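Ticket 951 – Arm drops or misses tubes when moving between racks
Opened by: Noemi Dal Bello, Jarosow student automation club
Status: Open
Date: Jun 5, 2019

Hello all, and thank you again for the quick help with our Bassi login last time! We're building our tube sorting project for the Jombridge student challenge in August, and we've hit a snag. The arm should pick light blue tubes from one white rack and put them in the other. 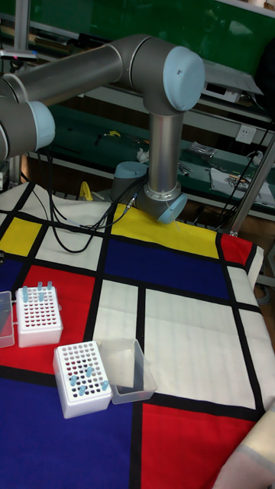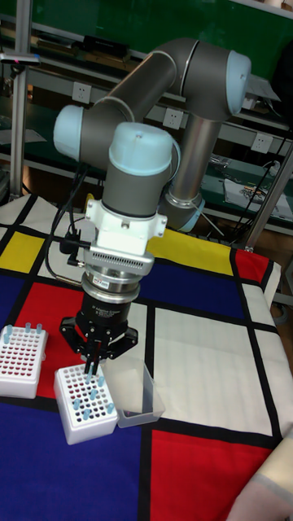
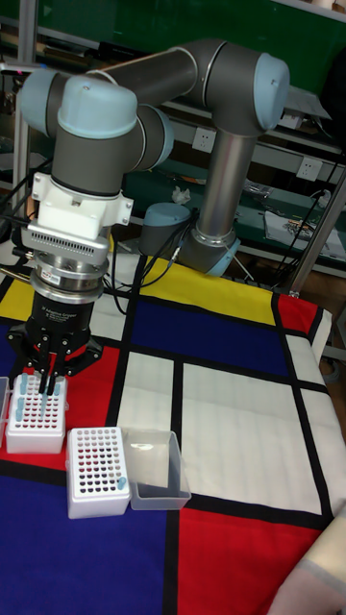
The trouble is with the second rack. In our last run of 12 tubes the first few went in beautifully, and then each one landed a little farther off until the arm was pushing a tube against the rim of a hole. Restarting the Roltik script fixes it for a while – which makes me think the error is building up in our code.

Tried so far:
– Cut the travel speed from 1,000 to 200. Same drift, only slower (and a very long afternoon).
– Taught the first hole again. Good for one row.
– Taught all four corners. Better, but the last row still misses.

Update from Noemi: one of our first-years noticed that we add the hole spacing to the last position reached, and never go back to the corner point. I've rewritten that part to work out every hole from the corner, and two full runs went through without a miss, hooray! Please keep the ticket open until we've tried it with both racks swapped.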